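Home Stories Poems Submit About

The Water From Cernotley

Reading time: 4 minutes

In January the pipes froze in our street, and my mother-in-law came to live with us. Both things happened in the same week, and for a long time in my head they were one thing.

She arrived on the bus from Cernotley with a brown suitcase and a can of water. The can was the old army kind, with a handle on the top. She had carried it on her knees for two hours. My husband wanted to take it from her at the station and she gave him the suitcase instead.

"You have water here also?" she asked me, when we were in the kitchen.

"Normally yes," I said. "Now it is frozen."

She nodded, as if she had expected this from a city.

I must explain that I was afraid of her. I had been married thirteen years and in all this time she had called me "the girl". When she telephoned, and I answered, she said, "Ah, the girl. Give me my son." I was then forty-one. I managed the accounts at Watkins, the paint shop, and I had six people under me who were afraid of me a little, and I was the girl.

The water in the can was from the spring behind her house. She poured it only for tea. For washing the plates we melted snow from the balcony, and for cooking my husband brought bottles from the shop, but the tea was made with the water from Cernotley. She drank it very sweet, in a glass and never in a cup with a handle, and she looked through the glass at the window before she drank, every time. 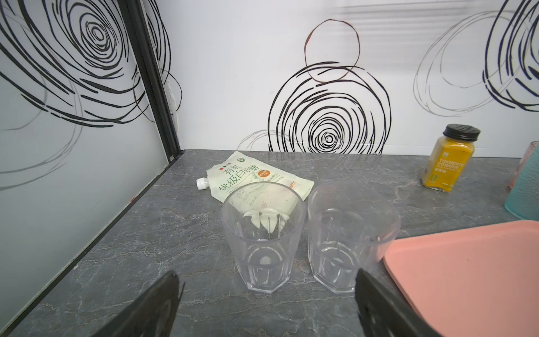

Two tumblers and the sugar.

"What are you looking for?" I asked her on the third day. My husband was at work, and I had stayed at home because the shop was closed for the cold.

"If it is clear," she said.

"And is it?"

"Today yes."

Then she told me that when she was a bride, her own mother-in-law had sent her to the spring every morning before it was light. It was far, and there was a dog at the Skorelon farm that came out on the road. She had two buckets. If she ran from the dog the water jumped out, and if the water was cloudy from running she was sent back. So she learned to walk slowly past the dog. She told me this without any complaint. She told it like a person who gives you directions to the post office.

"What did she call you?" I asked.

She thought about it. "Nothing," she said. "She never called me anything. She knocked on the table."

I did not know what to do with this, so I put more wood in the stove.

On the fifth day the can was nearly empty. I lifted it when she was sleeping and I felt how light it was. I don't know why this made me so frightened. I had an idea — it was a stupid idea, but I believed it completely — that when the water was finished she would get up, close the suitcase and go home, and that she would say something at the door, and after this there would be nothing more to be done between us.

So I did a thing I am still ashamed of. I took one of my husband's bottles and I filled the can from it, slowly, so it would not make a noise. It was Atura, the cheap one, from the shop on the corner.

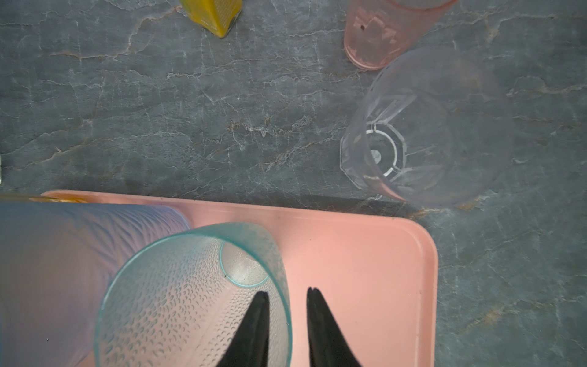 She woke at four o'clock and I made the tea. My hands were not good. I put in the sugar and gave her the glass, and she held it up to the window as always. The light was almost gone. She looked for so long that I heard the clock in the other room.

"Clear," she said, and drank.

The next day I did it again. And the day after. The can was never empty, and she never asked how one can of water can last so long for two women who drink tea from morning until night. The pipes opened on the Sunday of the thaw with a great cough, and brown water came, and then white, and then the ordinary kind. She stayed. She stayed until the end of spring, and then she stayed.

She was with us six years. My husband went once to Cernotley to close the house, and he brought back the curtains and 1000 small things in boxes. He asked if he should bring some water. She said, "What for? The girl has plenty."

When I cleaned her cupboard afterwards I found the can behind the winter shoes. I opened it and there was a little still in the bottom. I made one glass of tea with it, and I boiled it a long time first because I am careful. Before I drank I held it up to the window.

It was a bit cloudy. I drank it.

Comments (4)

marrowfat
The knocking on the table. I had to stop there for a minute.

Ilse_by_the_sea
My grandmother also had water she trusted and water she did not. Did the mother-in-law know from the first glass? I think she knew.

tinroof
I liked it, but I wanted to hear more from the husband. He only carries things.

marrowfat
@tinroof I think that is the right amount of husband for this one.

Previous story Next story Back to top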